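Início | Programa | Intervenções | Documentos | Contactos

Notas do orador - Boas práticas na abertura robotizada de embalagens de cartão
Tempo de leitura: 3 minutos

Abertura. Agradecer à organização e aos representantes da Evach e da Tzanetos presentes na sala. Recordar que a presente intervenção diz respeito ao documento interno de boas práticas adotado pela Gemositz em fevereiro e aplicado desde então nas células de desembalagem de Noltesum. O documento não substitui a avaliação de riscos exigida por lei nem as instruções do fabricante.

Âmbito. As regras aplicam-se a caixas de cartão canelado abertas por manipulador com garra de dois dedos. Excluem-se os sacos, as caixas de plástico e qualquer embalagem com rotulagem de perigo, que seguem para abertura manual.

Ponto 1 - Estado da embalagem. O cartão que chega à célula raramente está intacto. Abas rasgadas, vincos e perfurações alteram a resistência do material, e uma força de preensão validada em cartão novo pode ser excessiva. A regra é clara: os parâmetros de força são validados também com embalagens danificadas. No primeiro período de aplicação foram registados 1,391 ciclos (manter a grafia do relatório original, com vírgula de milhares), dos quais 66 foram interrompidos pelo operador. Referir que a interrupção não é tratada como falha do operador em nenhuma circunstância.

Ponto 2 - Preensão da aba. A aba deve ser segurada entre os dedos sem que as pontas avancem para o interior da caixa além do necessário. Havendo conteúdo encostado à parede ou à aba, reduz-se a velocidade de aproximação e suspende-se qualquer movimento lateral até nova confirmação de posição. 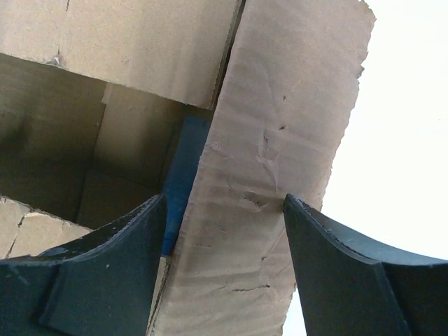

A confirmação de posição compete ao sistema de visão, mas a autorização para retomar o movimento compete ao operador. Esta separação foi discutida longamente com a equipa da Evach e manteve-se na versão final. São admitidas no máximo três tentativas de preensão por aba; esgotado esse limite, a caixa é retirada do circuito.

Ponto 3 - Iluminação. Um fundo muito claro junto a um interior em sombra dificulta a leitura dos bordos do cartão. Recomenda-se verificar a exposição da câmara no início de cada turno e após qualquer alteração da luz ambiente. (Se houver tempo, mencionar o ensaio com anteparo mate proposto pela Tzanetos.)

Ponto 4 - Inspeção da garra. Os dedos são inspecionados no início do turno. Riscos superficiais são anotados; fissuras, folgas ou arestas vivas determinam a substituição imediata. Os resíduos de cartão são removidos com a célula parada e a energia isolada.

Ponto 5 - Registos. Cada interrupção dá origem a um registo com a hora, o motivo e o estado da embalagem. Os registos são revistos por dois técnicos, um dos quais externo à célula em causa.

Fazer pausa para perguntas antes de passar ao calendário de revisão.

Revisão. Os contributos escritos das entidades participantes serão anexados à próxima versão. Pedir que indiquem sempre o número do ponto a que se referem.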